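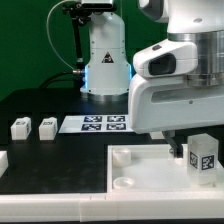

Section 3: Evaluation of the Odlow Bench Kit

3.1 Purpose

The department asked for a review of the Odlow kit before deciding whether to renew the lease. The kit is sold by Melnychuk as a ready-to-use package for small pick-and-place exercises: arm controller, gripper fingers, a set of printed markers, marked blocks and the Zudero software. This section covers setup, calibration and placement. Cost is dealt with in Section 5.

3.2 Setup

Two arms share one black table. Only one was used for the placement trials; the second stayed powered and parked. A printed sheet with four markers in a two-by-two grid lies near the center of the table and gives the software its reference plane. The blocks carry their own markers, so each can be located without a model of its shape. The tray has raised edges and holds a short cup and a shallow round dish as well as a marked block, and the gripper has to approach it from above.

Unpacking to first motion took one lab session. The printed manual covers an older version of Zudero, and the menu names no longer match. Danylo Koval rewrote the first two chapters for our own use (Appendix B).

3.3 Calibration

The supplied routine moves the arm through a fixed series of poses and solves for the offset between table and arm base. It asks for the marker size in millimeters but does not check the value. We entered it wrong once, and the routine still reported success. A warning at this step would save time.

Calibration was repeated at the start of each session. Skipping it gave usable results on the same day but not after the table had been moved.

3.4 Placement trials

We ran 200 trials, 100 with the default grip settings and 100 with the closing speed reduced. A trial counted as a success if the block ended inside the tray and upright. The default settings gave 3 drops more than the reduced speed -- too small a difference to support a claim either way. Most failures in both sets came from the approach, when a finger touched the raised edge of the tray.

The log file stops at 1000 lines and then overwrites itself without notice. We lost part of one session this way and repeated it.

3.5 Support

Melnychuk answered both of our written questions. The reply on the log limit referred us to a setting that is present only in the Skindetberg edition of the software, not included in our lease.

3.6 Assessment

The hardware is adequate for second-year exercises. The software needs closer supervision than the brochure suggests, mainly at calibration. We recommend renewal for one term, with the log limit raised with the supplier before signing.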